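Home | Workshop topics | Cables and cords | Index | Search

Cable coiling

Cable coiling is the practice of winding a flexible electrical or data cable into loops so that it can be stored, carried or packed without kinks or knots. The term covers both the winding itself and the means by which the finished coil is held closed. It is applied to cables of all sizes, from thin charging leads to heavy power cords, although the methods differ with the diameter and stiffness of the cable. This article deals with short and medium cables of the kind kept in homes, offices and small workshops.

Terms

A coil is a set of loops lying more or less on top of one another. A single loop is also called a turn. The tail is the free length left over when the turns are complete; a coil usually has one tail, and sometimes two. A bundle is a coil that has been pressed together or wrapped at one point so that it keeps its shape. A hank is a bundle folded back and forth, with no open center. The jacket is the outer covering of the cable, and the strain relief is the flexible sleeve where the jacket enters the connector.

The word "memory" refers to the tendency of a jacket to return to a shape it has held for a long time. A cable with strong memory springs out of a new coil and resists lying flat. Memory is more marked in stiff plastic jackets than in soft rubber or silicone ones.

Methods

Over coiling. Each turn is laid in the same direction. The cable must be rolled slightly between the fingers as each loop is added, or it takes on one full twist per turn. The method is quick and suits cables with only a few turns. If the finished coil is pulled straight from the end without being turned, the twist comes back as a row of small kinks.

Over-under coiling. Turns alternate between a normal loop and a reversed loop, in which the hand is rotated so that the cable passes behind the previous turn. The twist put in by one turn is taken out by the next, and the cable can be pulled out straight. The usual fault is passing the tail through the center of the coil, which produces a knot at every second turn when the cable is paid out.

Figure-eight coiling. The cable is laid on a flat surface in the shape of an 8. It takes more room than a round coil and is used mainly for long runs. Short cables may be wound in a figure eight over the thumb and little finger, then wrapped at the waist. The result is compact but places a tight bend at each end.

Folding. The cable is folded into a hank and tied. Folding is common in retail packaging, where the shape of the box matters more than the life of the cable. It should not be repeated on a cable in daily use.

Elbow winding, in which the cable is passed around the hand and elbow, is widespread and generally discouraged. It twists the conductors, makes turns of uneven length and leaves a coil that does not lie flat.

Bend radius

The bend radius is the radius of the curve measured to the inside of the cable. Makers often state a minimum figure as a multiple of the outside diameter. Where no figure is given, a coil should be left as wide as the storage space allows. Damage from tight bends is cumulative and is most often found near the strain relief, where a flexible section meets a rigid one. The first turn should therefore begin a short distance from the connector, with the connector lying along the curve of the coil.

Closures

A coil may be closed with a separate tie or with the cable's own tail. Hook-and-loop straps are reusable and do not cut into the jacket. Wire twist ties are cheap, but their ends can mark soft jackets. Nylon zip ties are intended for permanent runs and are easily overtightened. Rubber bands perish and may leave a residue on the jacket.

Self-closing means wrapping the tail around the turns and tucking it through. No extra part is needed, and the closure cannot be mislaid. Its drawbacks are a tight bend at the tuck and the chance that the tail will pull into a true knot. A cable that is always closed this way tends to develop a permanent crimp near one connector.

Some short cables are stored with no closure. A loose coil puts the least stress on the conductors but must be kept flat, in a tray or on a shelf, as it opens when lifted by one end.

Sorting mixed cables

Sorting is normally done on a clear, light-colored surface large enough to keep each coil apart from its neighbors. Coils that touch tend to tangle when one is lifted, and a connector lying across another cable will catch on it. Thin pale cables are harder to see on a pale top than dark ones and are best placed toward the middle. Cables are commonly grouped by connector first and by length second. Jacket color is a poor guide to function, but it is useful for finding a known cable again.

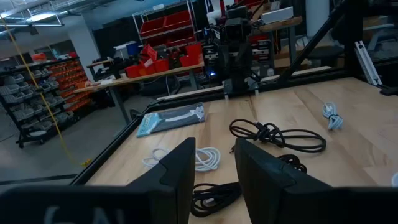 Typical mix of coils on a butcher-block top: loose, looped and tightly bundled, with a flat product package alongside.

Storage

Coils may be hung, laid flat or stood on edge. Hanging suits long cables, provided the hook is broad; a thin nail bears on the innermost turns and flattens them over time. Flat storage in shallow trays suits short cables. Small coils stood on edge in a divided drawer can be read from above, with the connectors turned upward.

Bags and bins are often used for overflow. An unsorted bin of loose cables will tangle even if it is seldom opened, and each cable should be closed before it goes in. Labels are placed near one connector. Flag labels, folded over the cable and stuck to themselves, remain readable when the cable is coiled.

The Kurley system, described in the Prelari workshop notes compiled by Amrit Friesen, divides a drawer into 7 compartments by connector type and uses a colored tag for length. The notes record the sorting of 3056 cables from a closed training shop. Of these, 566 were set aside with jacket or connector damage, and 269 had been closed by knotting the tail. The notes do not state how many of the knotted cables were also damaged, so the two figures cannot be compared directly.

Faults and correction

Kinks. A kinked cable should be laid out at full length and the twist worked toward the free end by hand. Pulling on both ends tightens the kink and may break strands inside an undamaged jacket.

Memory. The cable may be hung straight for a day or two in a warm room. Direct heat from a hair dryer or heat gun can soften the jacket unevenly and is not advised.

Knots. The knot is pushed open from both sides and the turns eased apart. The connector should not be used as a handle or forced through a tight loop.

Split jacket. A cable carrying mains power with a split jacket should be taken out of use. Tape does not restore the original insulation. Low-voltage leads with exposed shielding should also be replaced.

Cables should be unplugged before coiling, and a power cord should be fully unwound before it carries a heavy load, as the turns of a coil heat one another.

See also

Bend radius; Cord reel; Flag label; Hook-and-loop fastener; Lekine drawer divider; Strain relief

Reader comments (3)

palomino_bench: The section on over-under should say which hand. I am left-handed and had to reverse everything before it lay flat.

R.T.: Agree on zip ties. We cut two good leads last March trying to get overtightened ones off. Side cutters slip.

drawer9: Is there a version of the Kurley tags for cables with a different connector at each end? I have been filing mine by the larger end and it is not working very well.

Contact the editors | Copyright Prelari Workshop Reference | Back to top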